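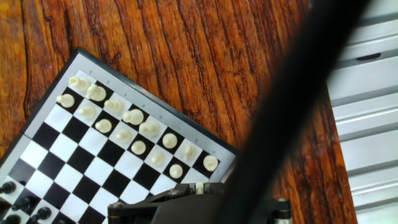
The wrist view on the chess table, with the gripper down at a small white piece.

I promised to write down the rules we use at Fledlow for the chess table, after two people asked me by mail. They are house rules and not a standard. I took the shape of them from an old checklist we had in Dirnley, and I threw away the parts which were only for big machines.

The first rule is about the speed. When a person sits at the table, the arm moves at the low setting, also between the squares, also when it is late and everybody wants to finish. We had long discussions on this. A chess piece weighs almost nothing, so people think the task is harmless, but the arm has the same weight whatever it carries.

Second, grip force. We set it per object and write it in the log, with the name of the object and the version of the fingers. Plastic pieces are glossy and they slip, and the temptation is to close harder. Please don't. Change the finger pads first, try again, and only then touch the number.

Third, the cable. Before each session one person moves the wrist by hand through the whole board, corner to corner, and watches the cable. It must not pull, and it must not sweep over the pieces. If it hides part of the view from the wrist camera, this is written down too. I have read many logs from Ilosberg where a failed pick had no explanation, and I suspect that often this was the cause.

Fourth, what is one trial. For us a trial begins when the arm leaves the home position and ends when it is back there. A piece which falls over after release is a failure, even if it stands on the correct square for a moment. We plan 100 trials per setting and report all of them. In my last report 12 were stopped by hand, and they stay in the table — in their own column, but they stay.

The rule I am still not sure of is who may press the stop button. At Politis only the operator does it. I prefer that everyone in the room may, and that no one has to defend it later. On Tuesday we talk about it again, and I will change this page if I lose.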